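3.2 Foam blocks and surface marks
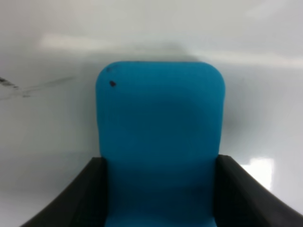
Figure 3. Blue foam block with rounded upper corners and a small dark spot near the upper left.

The blocks used in the Plokholm play rooms are handled by many children, and small marks on them are common. In Figure 3 the dark spot is easy to see against the blue, while a second mark at the corner is much fainter. We recorded both kinds, but only the clear ones were used in the comparison with the Branddale set. The shade of the foam also varies a little over one face, so each block was judged by 3 raters, always in the same room and under the same lamp.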